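Zesudo Packing Cell Review
Minutes, September meeting, Carkwood site
Start: 3:00 p.m.

Present: Gavin Cowie (chair), Ottó Szénási, Murdo Lamont, Murdo Forsyth, Blair Dunbar (minutes)
Apologies: Buchanan had no one free to join.

1. Previous minutes

Accepted with one change. The last set said the arm stop fault was "resolved." Forsyth asked that it read "not seen again before the meeting," and the chair agreed that was as far as anybody could go.

2. The unrequested close on the right arm

Szénási went through the fault report. During a bag-packing run the right gripper closed at full force with no close command in the log. The arm was over the work area and the operator had one hand on the door. No one was hurt. The cell was stopped with the red button, and the button worked. The log shows a gap of 300 milliseconds just before the close. Szénási's view is that messages were dropped and the gripper controller fell back on an old target when the link returned.

The chair asked how he knew it was an old target. Szénási said the closing width matched one from earlier in the same run. The chair said a match was a clue and he would like to see it happen on purpose before the word "cause" went into any report.

The job is the usual one: two arms, a gift bag that stands on its own, and snack packets to go into it.

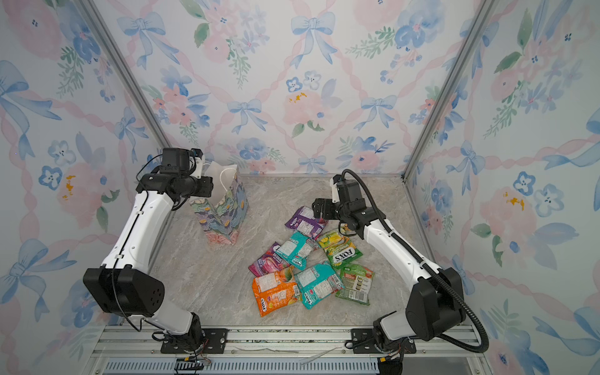
Lamont said he did not accept the dropped message story at all, and that the wrist cable had been blamed and then forgiven twice already this year. He wanted to know why a cable that flexes on every pick had never been swapped, when it would take an afternoon. Szénási said the cable had passed its test. Lamont said it had passed with the arm parked.

It was agreed that the cable test will be repeated with the arm moving.

3. Riltard software patch

Riltard has sent a patch and a cover note saying it "addresses unexpected gripper behavior." Dunbar read the note out. It does not say which behavior, or how the patch was tested. Forsyth pointed out that the last patch carried almost the same wording and that the fault in item 2 came after it.

Szénási ran the patched version for 155 cycles with no repeat. The chair said that was nice to hear but proved little, as the old version had gone nearly twice as long between its first fault and its second. Szénási did not disagree.

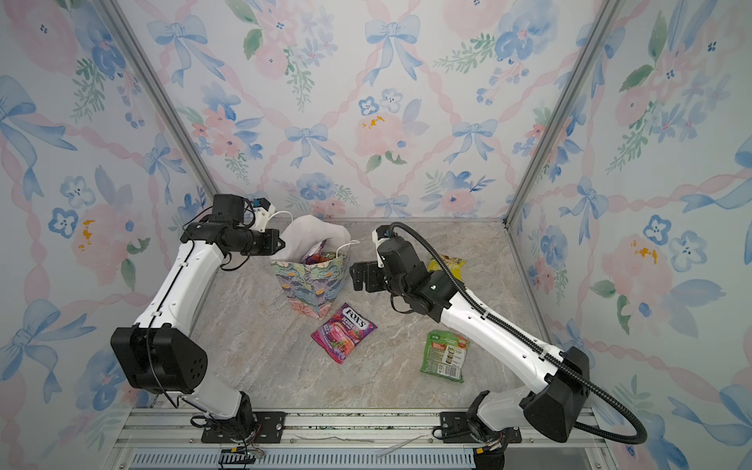
Forsyth also raised the force limit. The setting on screen was 80 percent, but the controller had gone back to its default after the restart and the screen did not show it. He called this the worse of the two problems, and the chair asked for it to be logged as a separate fault. Riltard is to be told that a displayed limit must be read back from the controller.

Szénási asked whether soft packets needed that much force in the first place. Lamont said they did not. The high setting was picked for boxes and left there for everything.

4. Hands and the door

The door switch slows the arms but does not cut power to the grippers. Dunbar had assumed it did, and so had two of the operators. Until the switch is rewired, the red button is to be pressed before anyone reaches in, including to straighten a bag or free a packet caught at the rim. Lamont doubted people would keep this up past the first busy shift. The chair asked him for a better idea and he suggested a lock on the door. Forsyth will get a price.

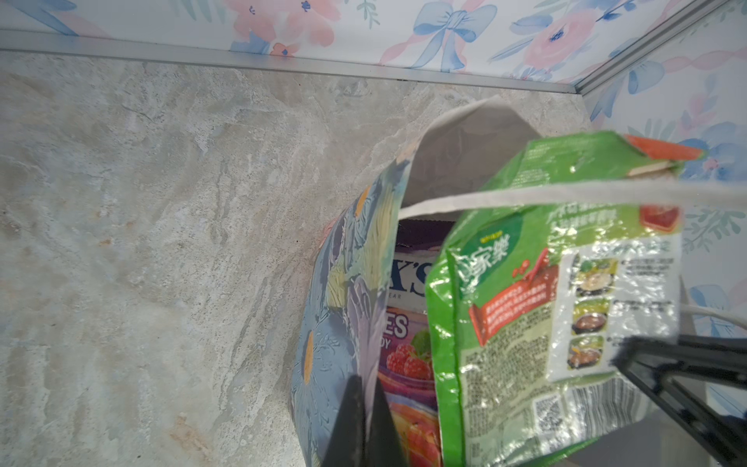
5. Actions

Szénási: try to bring on the fault by cutting the link for 300 milliseconds, gripper empty, door shut.
Lamont: repeat the cable test with the arm moving. Replace the cable afterward whatever the result.
Forsyth: log the force limit fault, write to Riltard, price the door lock.
Dunbar: put the red button rule on the cell door and tell both shifts in person.
Cowie: ask Buchanan whether their cell has the same door wiring.

6. Return to normal running

Szénási asked for a date. The chair would not give one until the first two actions are done. Supervised runs may go on at reduced speed, with a second person at the button.

Meeting closed at 4:10 p.m.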